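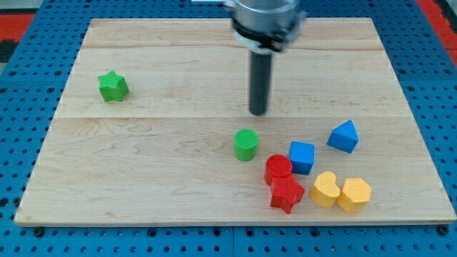
Tips > Kitchen > Welcome apartments

I've stocked kitchens for three refugee families now, and my list keeps shrinking! Buy the rice pot big. Skip the gadgets and leave $60 on a grocery card so they can pick their own spices (I guessed wrong in March, sorry). Label the stove knobs with pictures, tape the trash days inside a cabinet door, and run the faucet before move-in.

Comments

Add a kettle. Ours was used within the hour.

Does the agency reimburse the card?

Ours did, keep the receipt.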